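Knots should be taught in school. There, said it. Not as a scout thing, not as an after-school club for kids who already own a compass. Regular class, regular grade, somewhere between fractions and whatever they do with recorders now.

I've been chewing on this since March, when I drove behind a pickup on the county road with a mattress on the roof. One loop of clothesline. One. The guy had his arm out the window holding the mattress down, as if his arm was going to win. I backed way off. Then the line let go, mattress in the ditch, him standing there looking at the rope like it had lied to him.

The rope was fine. Perfectly good rope. He'd tied a granny.

Most grown people I know have exactly one knot and it's the shoe one, and half of them do that wrong too. If your bow sits up and down along the shoe instead of across it, you're tying a granny with loops. Go look. My father tied his that way until he was past seventy and stopped to retie them on every walk, every single one, and blamed the laces. Round laces, he said, they don't make them flat any more.

What replaced knots is buckles, ratchets, zip ties, bungees. I own all of it. Ratchet strap from Zirkar that jammed the second time I used it and has lived in the garage ever since, half cranked. A bag of Skamum ties, good for one use and then you cut them off and there's a little plastic whisker on the lawn forever. Bungees I won't even discuss, I've had one go past my ear. All of these are a way to pay money so you don't have to learn something that takes an afternoon.

And it really is an afternoon. I'd teach 4 knots. Bowline, for a loop that stays the size you made it. Trucker's hitch, for pulling something tight. Sheet bend, for joining two ropes, especially a fat one and a skinny one. Two half hitches, for everything else. You can run a household on those. People will write in about the clove hitch and yes, fine, lovely, it also slips when the post is smooth and the load moves around, so it's a second year knot.

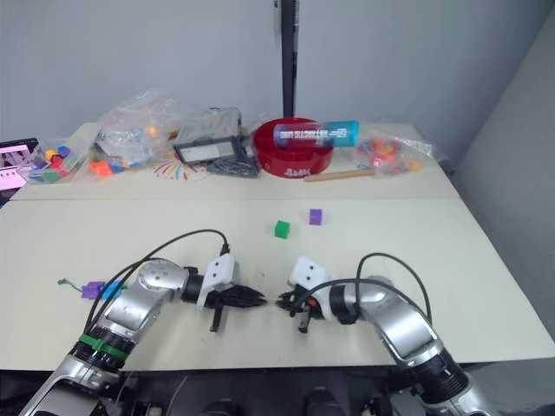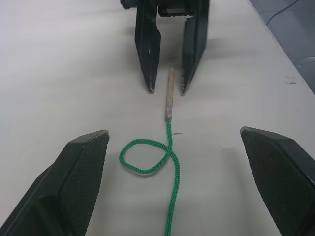
The objection I get is time. School day's packed, teachers are stretched, what comes out to make room. Fair. I don't have a great answer except that I spent a whole spring on the state bird and the state flower and the state mineral, and have not been asked for the mineral since. Two weeks would do it. Twenty minutes a day, a yard of rope each, and the rope lasts until somebody graduates.

Second objection is that there's videos. There are! I've watched a hundred. Here's the trouble with them, the hands are facing you, so everything is backwards, and the person is quick because they've done it ten thousand times, and right at the part that matters their thumb is in the way. You pause. You go back. Your own loop has fallen apart in the meantime because you needed a hand for the phone. A person sitting next to you, same side of the table, is worth all of it.

That's how I learned. Kayode Ajayi, who had the bench next to mine at Ceduser when I was 19 and useless, watched me try to tie down a pallet load and didnt say anything for a good while. Then he came around to my side and did it slow. Undid it. Did it again. Handed me the end. I got it on maybe the ninth go. He never said the thing about the rabbit and the hole, which I think is why it stuck, I've never met anyone who could remember wether the rabbit goes around the tree first.

Also he made me do it with my eyes shut. Thought that was showing off. Then one night at 2 a.m. the tarp came loose over the firewood, rain going sideways, flashlight in my teeth and pointing at nothing, and my hands just did it. Wet, cold, couldn't see a thing. Kids should get to have that. Something their hands know.

Because that's the bigger argument, if you want the bigger argument. We grade kids on what they can say or write down, and almost never on what their fingers can do without being told. Typing, I guess. Typing got dropped from our district too, come to think of it.

A knot gives you a straight answer. You pull on it. It holds or it doesn't. No partial credit, no hurt feelings, you shake it out and go again. I had a kid down the street, 13, terrible time in school by his own account, over helping me stack lumber. Showed him the trucker's hitch. He had it in ten minutes and then tied down everything in my yard. Wheelbarrow to the fence. Fence to the maple. His mother called to ask what I'd done to him. He'd hitched the fridge.

My neighbor Stępień says the whole thing is nostalgia, and that I'd be equally worked up about butter churning if I'd happened to learn butter churning. Maybe so. But you can buy butter. I passed another mattress last month, on the highway this time, flapping, two people with their arms out, one each side. Same knot, I'd bet the house on it.

So, school board. Item one, rope. The hardware store sells it off the spool, and they'll cut it for you if you ask. Melt the ends if it's nylon, tape them if it's cotton, and don't let them talk you into the shiny yellow stuff, it won't hold a knot for anybody.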